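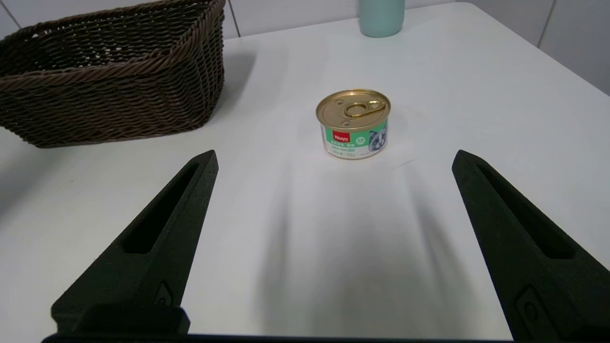 Kai-wen Chuang wrote in to ask why tins of pet food have a ring on top when cats have no thumbs. A fair question, and the short answer is that the ring is for you. The cat's job is to shout.

The ring is a lever. If you tried to push through a metal lid with your finger you would be there until July, and you would need a plaster. So the lid is made with a thin line pressed into it, all the way round near the rim, where the metal is weaker than everywhere else. It looks like a groove and does very little until someone bothers it.

One end of the ring sits close to that groove. The ring is held down by a small metal button called a rivet. When you lift the loop, the other end tips down and presses on the weak line with much more force than your finger managed alone. There is a small crack, and the cat arrives from three rooms away.

After that you pull. The tear follows the groove because that is the easiest way for it to go, and metal is as lazy as anyone else.

Many lids have rings or bumps pressed into them too. They help the lid bend a little without splitting – tins are often heated after they are sealed, and the food inside swells as it gets hot.

A warning. The edge of an opened lid is very sharp, even if the tin is only small, so ask a grown-up to do the pulling, and keep your fingers and the cat's nose well back. Rinse the tin before it goes in the recycling. The cat will say it has already done this, but do it anyway.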